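Teaching Eta by Hand: Your Questions, Answered

Last updated: Dec 21, 2024

We use cookies to remember your settings and see which pages get read. By staying on this site you're OK with that. Accept / Manage

I'm Dilani Majumder and I look after the demonstrations for Eta, our shape-sorting project here at Flallbridge. I get a lot of email about how you show a robot a task (thank you, keep it coming!), and most of it comes down to the same handful of questions, so I've put them in one place.

What is Eta supposed to learn?

Shape sorting, the toddler kind. There's a board with holes in it and there are chunky blocks, and we want the arm to get the right block into the right hole and let go of it nicely. I love this task. It looks silly until you try it with a gripper, and then you find out how much your own fingers do without telling you.

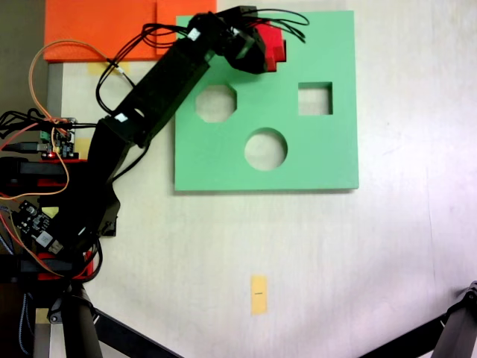 Red block up by the top edge of the green board.

Do you move the arm yourself or use a remote?

Both! For the first few tries with a new block I like to hold the arm and push it through the motion, with the motors relaxed. You feel right away where it gets stiff or awkward. After that I switch to the remote, a second small arm that I move while Eta copies me. Those are the runs we keep, mostly, as my hands stay out of the camera's view that way.

How many demonstrations do you need?

More than I'd like. We have 914 good ones so far and I'm aiming for 2000. A friend at Donnelly gets by with a lot fewer, but their parts always start in the same spot and ours don't.

How long does one take?

Mine run 15 seconds or so when I'm in the groove. New people take a minute or more, and please don't worry if that's you, slow and smooth is fine. What hurts is jerky. If you overshoot the hole, ease back and line it up again, and keep recording while you do it. Those little corrections are gold, the model needs to see how you get out of trouble as well as how you go straight in.

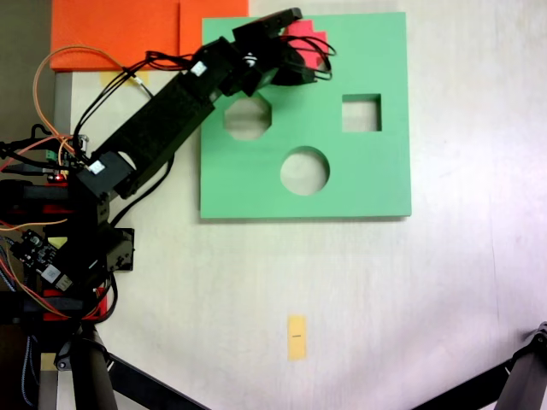

The other thing I tell everyone is to pause before you commit. Bring the block over the board, hold it there for a beat, then go for the hole. If you swoop in from the side in one big move, the policy learns the swoop and none of the aiming, and you end up with a very confident robot banging a block on the rim (ask me how I know).

Does the board always stay in the same place?

Nope. We shift it and turn it between sets, and the blocks get moved too. Back in September we left everything put for a whole week and got lovely results, right up until I bumped the table.

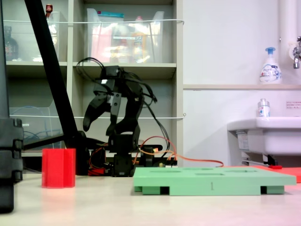

Red block on one side, green sorter on the other.

Can I delete a bad run?

Yes, press the left pedal twice before you start the next one. If you forget, write down the run number and I'll pull it later. Dropped blocks I usually throw out. A slightly ugly placement stays in.

Do I need to know how to code?

Not for this part. Of the 6 people who record for us, two have never written a line. The training side runs through Rullis, and I set that going at the end of the day.

My arm keeps sagging when I let go. Help?

Check that you've left hand-guiding mode. If you have and it still droops, look at the shoulder cable first. Ours worked itself out of its plug and I blamed the software for two days.

Comments (3)

tomato_gears: The pause tip fixed my runs!! I was swooping like crazy.

Marnie K: Do you rotate the board by a set amount or just eyeball it?

Dilani: Eyeball it, Marnie! I tried doing it by a list and my turns got way too neat.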